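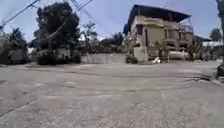 Clindari says the inquiry was moved because the local office was short of staff, and that anyone reading more into it has too much time on their hands. I'd like to start there, as I do have the time.

Pause. Let them find their seats.

For those new to it: Dravel is the district, Hesteck is the firm that got the drainage contract, and Clindari is the regional authority that signed it off and then took over the inquiry into the signing off. I've drawn this as a diagram before. It came out as a circle.

The local inquiry had been running since October. It had gathered 400 pages of statements and asked for 5 more witnesses. Then came a letter, two paragraphs long, moving the whole thing to the regional level. The second paragraph thanked everyone for their patience.

Don't read the letter out. It went on too long last time.

What the opposition says: conspiracy. What the ruling group says: routine. My own view is duller. The power to transfer a case has sat in the rules for years with no duty to give reasons, and people will use a tool like that if you leave it lying about.
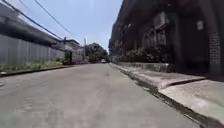

PART TWO – WHO GETS TO ASK

Slow down a bit here, it's the bit they'll quote.

A petition went round Dravel with 700 signatures asking for the reasons to be published. The reply ran to 195 words and the word "reasons" wasn't among them. I checked twice, then had a cup of tea and checked again.

Three things I'd change. Written reasons within a month of any transfer. A vote of the full council before the files leave the building. And no body should take over an inquiry into its own signature, which I'm told is a radical position.

Somebody will ask whether Hesteck did anything wrong. Answer: I don't know, and at the present rate I shan't find out. Stay polite.

If time is short, skip the history of the 5 witnesses and go straight to questions. Water is on the left of the lectern.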